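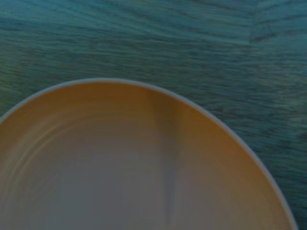

What is the difference between a plate and a shallow bowl?

A plate has a flat center that takes up most of its width, and a shallow bowl keeps curving toward the middle. Many everyday dishes fall in between, and makers do not all draw the line in the same place.

Chapter 13
Plates and the Table

Most people handle a plate several times a day and seldom look at how it is made. In this chapter you will learn the names for its parts. The center is called the well. The sloped part around it is the wall, and the outer edge is the rim. Some plates also have a foot – a low ring underneath that lifts the base off the table.

The shape of a plate affects what it can hold. A raised rim keeps sauce from running over. A wide, flat well gives you room to cut food. Later in the chapter we compare dinner plates from two potteries, Enine in Wisumville and Palomino in Plillport. Enine fires its plates once and Palomino fires them twice, and the finished surfaces feel different in the hand.

You will need a ruler, a soft cloth and one plate from home for the first activity. Before you begin, turn the plate over and copy any mark on the base into your notebook. If there is no mark, leave the line blank and go on to Section 1.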